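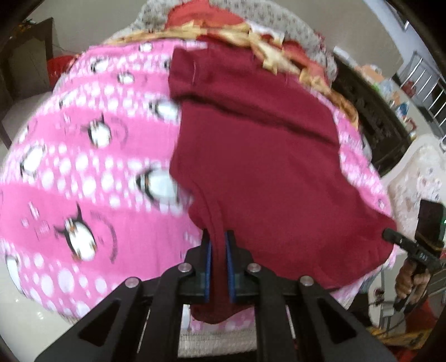
4 min read

Home Laundry Wardrobe Bedding Mending Contact

Lestell > Laundry > Folding knitwear

How to fold a soft jumper on the bed
By Anika Oyelaran
2021-11-20

I have a great fondness for folding on the bed. My ironing board is too narrow, the kitchen table usually has somebody's toast on it, and the bed is wide and soft and exactly the right height if you don't mind kneeling now and then. A blanket on top helps too, as fuzzy knits tend to stay where you put them on it. A cheerful one is best of all, and it's hard to be cross about the washing with a row of penguins looking up at you!

The method I use is for knitted tops of the soft, slightly fluffy sort, the ones that go shapeless on a hanger and slither about in a drawer. Allow 3 minutes for your first one. After a jumper or two you'll be much quicker, and you can chat or listen to the wireless while you do it.

Before you start

Make sure the jumper is properly dry. Feel along the cuffs, the hem and under the arms, which are always the last places to give in. If there is any coolness there at all, leave it over the airer until the evening. A damp jumper folded away will smell of cupboard by the end of the week, and then you're back to the washing machine.

Smooth the blanket down with your forearm. It needn't be perfect – mine never is – but a big ruck underneath will work its way into your fold.

1. Pick it up and let it hang

Take hold of the jumper and lift it gently off the bed, letting the weight of the knit pull out the worst of the creases. Don't shake it hard as you would a pillowcase, as that stretches the shoulders. Two or three soft dips up and down will do, and if a sleeve has got itself twisted, run it through your hand from the top to the cuff.

2. Lay it face down

Lower it hem first and let the rest follow, so that it goes down fairly flat by itself. Pat the body out from the middle towards the sides. A dark knit on a bright blanket is a pleasure here, for you can see the edges straight away and spot any bits of fluff that want picking off. 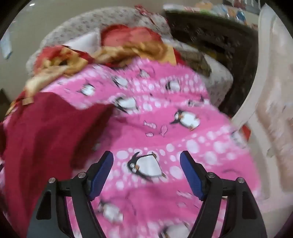 The penguin blanket, a little rumpled, with a scalloped hem at the far side.

3. Bring in the sides

Fold one side in towards the middle, sleeve and all, then turn the sleeve back down so it lies along the body. Do the same with the other. You are after a long, even strip. Mine comes out 25 cm wide for the drawer I use, but measure your own, or simply hold your hand against the drawer and then against the jumper, as my mother did all her life.

4. Fold up from the hem

For a shelf, fold the strip in half and then in half again, and turn it over so the neck is on top. For a drawer, fold it in thirds, and it will stand up on its edge beside its neighbours. Thick jumpers prefer the shelf. Press the air out with flat hands, but go lightly with anything fluffy.

5. Stack them up

I never put more than 6 in a pile. Beyond that the bottom ones get squashed, and you can't pull one out without bringing down the lot. Heaviest at the bottom, favourites on top.

And the blanket?

Once the jumpers are away, give the blanket a good shake out of the window and fold it in half lengthways, then in half again, and roll it from one end. Alistair Forsyth wrote in last January to say that he rolls his around a spare pillow, and I have done it that way ever since. If your blanket has a shaped edge, start rolling from the opposite end so the pretty part finishes on the outside.

Do write and tell me how you get on, particularly with polo necks – I am still not happy with mine.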